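Shallow tray in a pantry cupboard: cans on their side or upright?

Carleen Sheehan
Posted in Kitchen storage

I am re-doing the dry goods cupboard and have started putting everything into plastic trays so that I can pull a whole group out at once. 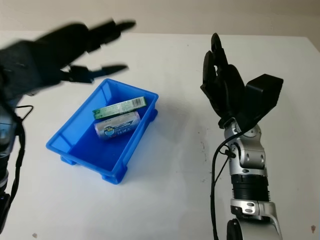

The cupboard is 700 mm wide inside and I bought the trays on the assumption that two would go side by side with room to spare. They do, but only just. The shelf above is fixed and sits low, so a standard can will not stand up in a tray and still clear it. Lying down, the cans fit, but they roll every time I slide the tray out, and anything in a narrow carton ends up shoved against the back.

The trays are blue plastic with a flat bottom, sloped inner walls and a raised rim. There are small feet moulded underneath, and these catch on the front lip of the shelf.

What I would like to know:

Is there any harm in storing cans on their side long term?
How do I stop them rolling without buying dividers? The sloped walls mean the straight dividers I already own leave a gap at each end.
Is it worth cutting the feet off?

The shelf is painted board and I would rather not screw anything into it.

Donnie Crichton
Replied Sunday, August 7, 2022

Taking these in order.

Storage on the side does no harm to a sound can. The seams are made to hold in any position. What matters is dents on a seam, rust and heat. Check the rims when you load the tray, and put anything with a dent across the seam to one side.

On rolling: a can only rolls along one axis, so lay them with their length running front to back, in line with the direction you pull. They can then only move sideways, and the neighbouring can or the wall of the tray takes up the slack. If the row is short, fill it with a carton standing on its long edge. Long thin boxes are good for this. Put the box against the can and not behind it - a box lying across the back is the first thing to get lost.

A piece of ribbed rubber matting on the floor of the tray will deal with what movement is left. Cut it to the flat part only. If it runs up the slope it lifts at the edges and you will be forever pushing it down. I used an offcut from Gillies, who sell it off the roll, and it has lasted well.

I would leave the feet. They keep the base off the shelf, so a spill underneath can dry and you are less likely to mark the paint. If they catch on the lip, lay a strip of thin card or hardboard inside the lip to bring the shelf up level with it. Mine is a 695 mm length in a 700 mm cupboard, which leaves enough to get a fingernail in and take it out for cleaning. No screws needed.

Load heavy items towards the front. A tray with the weight at the back tips when it is more than half out.

Effie Forsyth

Just stand them up on the bottom shelf? That is what I do. Trays are for packets.

Jeanie MacKinnon

Agree with Donnie about front to back. Two additions.

Turn the labels upwards once the cans are in, otherwise you have to lift each one to read it. The same goes for the printed end of a carton if that is where the date is.

Do not go above 6 cans to a tray if you lift it down by the rim. The rim flexes on the cheaper ones. I cracked one in November that way, and it was not full.

Carleen Sheehan

Thanks. Hardboard strip is in and the trays now slide over the lip. Bottom shelf is taken up with the flour bins, Effie, or I would. Still to get the matting.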